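Getent home tidying package: anyone paid for it?

Started by senville_sid
December 28, 2019

I've had the trial of the Getent tidying package on my machine for a fortnight and I'm trying to decide whether to pay. For those who haven't seen it, you get a set of simulated living rooms, a Franka arm on a stand, and a trained controller that is meant to pick small things off sofas and tables. The pitch is that you practise in their rooms, then move the same controller over to your real arm.

The full licence is 3097 for the year. That is a lot for our workshop, and the brochure is very keen on the word "seamless", which always makes me check my wallet.

What I'd like to know is whether anybody has got it going on a real arm, in a real room, with a real sofa. The trial only lets you run the simulated side. 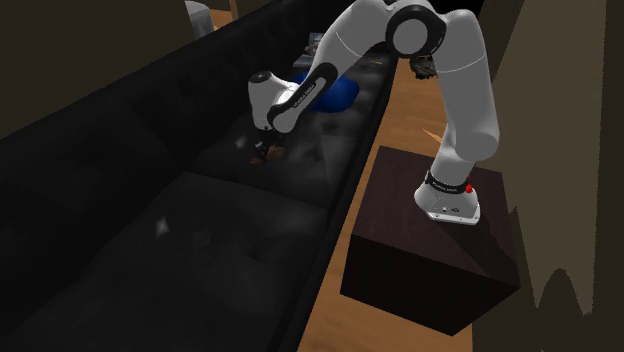 My own worry is the grasping on soft furniture. The cushions in the sim seem to behave like planks with a nice texture on them. My sofa at home swallows remote controls whole. If the controller has only ever learned on something that doesn't give, I can't see how it copes when the thing it wants slides down towards the back as the fingers arrive.

Support told me the physics is "tuned for domestic use". I asked what that meant and got the brochure again.

---

macedo_bench wrote:

We had the full licence from April until it lapsed. Short version: rooms good, controller so-so, support slow.

Moving to the real arm took us 12 working days, most of it spent getting the camera position to agree with theirs. After that it picked up blocks from a table well enough. On a settee it was hopeless with anything flat. Pens, coasters, a bank card, forget it.

I wouldn't call it a con though. If you want rooms to test your own code in, they save you months of fiddling.

---

kandusar wrote:

"They save you months" is doing some heavy lifting there. I made four rooms of my own using free models in a couple of evenings. They look worse, but I know what's in them and I can change the weight of a cushion without opening a support ticket.

Has anyone seen a published success rate for this package? Not a video. A number, with the number of tries next to it, and a list of the objects.

---

senville_sid wrote:

There's a figure of 1812 picks on the sales page, but it doesn't say out of how many. I read it three times in case I'd missed it.

---

kandusar wrote:

So it could be 1812 out of 1812 or 1812 out of a million. Lovely.

---

k_arboleda wrote:

Katherine Arboleda here. I use Getent for teaching and I think this thread is being a bit hard on it. My students get a room, an arm and something that moves on the first morning. Before, they lost the first week to installing things and half of them gave up.

The sofa complaint is fair. You can swap the seat for a soft one under the material settings, but it slows everything down badly and the controller wasn't trained with it. I raised that with them and was told it's planned. No date given.

---

macedo_bench wrote:

It was "planned" when we signed up too.

Katherine, do you pay the full price? I ask because we were quoted the same as sid and then found a teaching rate existed after we'd paid.

---

k_arboleda wrote:

Teaching rate, yes. I'd have to think hard at the full price, I'll admit that. It's a different sum if you want it to run a real arm in somebody's house, and I've never tried it for that.

---

kandusar wrote:

Which is what they're selling it for. The front page says home tidying. It doesn't say classroom demo.

---

senville_sid wrote:

Thanks all. I've written to ask for three things: the number of tries behind that picks figure, a month on the real-arm side before paying, and a refund in writing if the soft seat isn't in by the time the licence runs out. I don't expect a yes to the last one.

macedo, would you mind sending me your camera notes? Even if I don't buy, I've got the same problem with my own setup.

---

macedo_bench wrote:

Sent. Ignore page two, we had the mount upside down for that part.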